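How Old Buildings Are Studied

An explainer for readers aged 8 and up

A building that has stood for a long time is usually not the same building it was at the start. Owners add rooms, block up windows, take off a roof and put on a flatter one. The people who work out which part came first are called buildings archaeologists. They use many of the same ideas as archaeologists who dig, but most of their work is done above the ground.

What is a phase?

A phase is one period of building work. If a house was put up, then made longer, then given a porch, it has at least three phases. On a plan, each phase gets its own color. The oldest phase is often drawn in black, and later ones in lighter colors, but there is no single rule. The key at the side of the plan tells you which color means what.

Reading a wall

Walls hold clues. One of the most useful is the straight joint. This is a line that runs up a wall where the stones or bricks on one side do not lock into those on the other side. When masons build a wall in one go, they overlap the stones so that the wall is strong. A straight joint means that one piece was finished before the other was built against it. It may also be the side of an old doorway that was filled in later.

The joint does not tell you the date. It tells you the order. Finding the date takes other kinds of evidence.

Mortar is another clue. Mortar is the paste that sits between stones and sets hard. Old mortar was often made from lime, sand and water. Builders used whatever sand was close by, so two walls from different phases can have mortar of different colors, or with different bits in it, such as shell or charcoal. A person studying the wall looks at the mortar with a hand lens and writes down what is there.

Finding a date from wood

Trees grow one ring each year in places with a cold season and a warm season. A wide ring means a good year for growing. A narrow ring means a poor one. The pattern of wide and narrow rings in a roof beam can be matched with a long record made from many other trees. This method is called dendrochronology. If the bark edge is still on the beam, the match can give the year the tree was cut down. If the outer rings are missing, it can only give a year after which the tree must have been cut.

Beams were sometimes taken from one building and used again in another. An empty slot or peg hole that does nothing in its present place is a sign of this. A reused beam may be much older than the roof it holds up.

Metal and everyday objects

Small objects are also evidence. Pots, nails, bowls and spoons are dropped, thrown out or lost under floors. The material matters. Pewter, wood and pottery were used at the table for many centuries. Stainless steel was not developed until the early 1900s, so an object made of it cannot belong to an earlier phase. 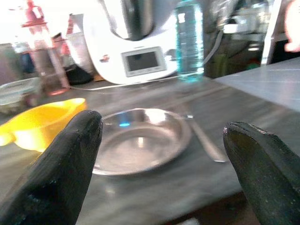
A stainless steel bowl and a metal spoon.

An object found under a floor helps to date the floor. If the floor was sealed and never lifted, it cannot be older than the newest thing beneath it. Mouse holes and gaps between boards cause problems, and the person recording the find has to note them.

Old pictures and maps

Drawings, paintings and maps can show parts of a building that are now gone. They have to be checked. Some artists left out sheds and walls they did not like, or made towers taller. A map may have been copied from an older map without anyone visiting the place. Where a picture and a wall disagree, both are looked at again.

A worked problem

Plilden House is a stone house with a square tower at one end. Illia Hordiienko measured the walls and Miłosz Zieliński drew the plan. They recorded the following.

The tower walls are 90 centimeters thick.
The house walls are 45 centimeters thick.
There is a straight joint where the house meets the tower.
A narrow window in the tower is blocked by the end wall of the house.

The window is the strongest clue. A window is made to let in light, so it would not be built facing a solid wall. The tower must have been there before the house covered its window. The tower is phase 1 and the house is phase 2. The thick walls fit this answer but do not prove it, as thick and thin walls can be built at the same time.

Words to know

Bark edge: the outermost ring of a tree, just under the bark.
Mason: a person who builds with stone.
Phase: one period of building work.
Straight joint: an upright line where two pieces of wall meet without overlapping.

Last updated July 28, 2020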